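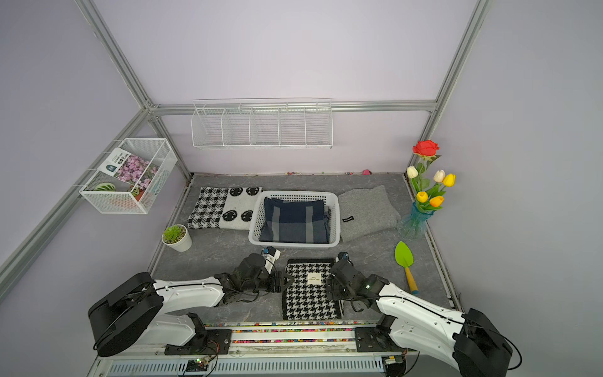
Tenstead Allotment Association
Minutes of the meeting held on February 26, 2021, by telephone

1. Apologies
Two received. The meeting started late while people found the right number to ring.

2. Minutes of the January meeting
Agreed, with one change. Under item 4 "plot 8" should read "plot 9".

3. Water
The supply is still off at the top end. The Tikard Lane tap can be used in the meantime, but hoses must not be left on it. The leak by the lower gate has been mended. The bill has not come yet.

4. Seed order
The order has gone in. Broad beans and early peas are coming first, onion sets later. Flower seed was left out last year and several members asked for it again, so sweet peas and cosmos have been added. Orders will be left in the hut in named bags -- please take only your own.

5. Path to the car park
One quote received, from Tekin, for 950 pounds. This covers digging out and stone but not the edging boards. It was felt that a second quote was needed before deciding. Held over.

6. Vacant plots
There are 4 vacant, all on the Pusulia side. The two nearest the hedge are badly overgrown and will be offered as half plots at half rent. The waiting list is to be written to next week.

7. Bonfires
A neighbour has complained again about smoke on a Sunday. Members are reminded that there are no fires before dusk, and none at all from the start of April.

8. Any other business
The hut padlock sticks. A new one will be bought. The question of hens was raised and put off until members can meet in person.

Date of next meeting to be confirmed.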